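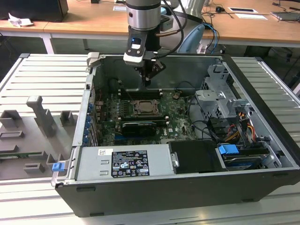
J'y allais avec une question toute bête : quand est-ce qu'une machine videra mon lave-vaisselle ? La responsable d'atelier de Remero, à Bostau, a bien ri. « Demandez-moi d'abord si elle sait démonter un vieux PC ! » Alors je demande. « Un peu. Sortir une barrette, oui, les bons jours. Une nappe coincée, non. »

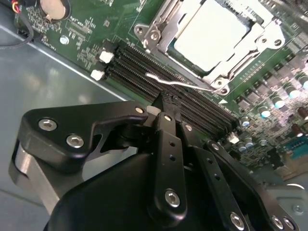 La pince au-dessus des emplacements mémoire, chez Remero.

Elle travaille là-dessus depuis 3 ans, avec 2 collègues, et me parle surtout des câbles (sa bête noire, je crois). « Une vis, ça reste à sa place. Un câble, vous le poussez et il part ailleurs. »
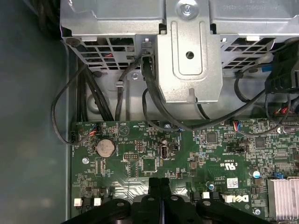
Et à la main, alors ? « Onze minutes par tour, café compris. Le bras, on ne le chronomètre plus, c'est vexant ! » Quant à mon lave-vaisselle, elle hésite, regarde ses mains. « Les assiettes, peut-être. Les verres à pied, je continuerais à les ranger moi-même. »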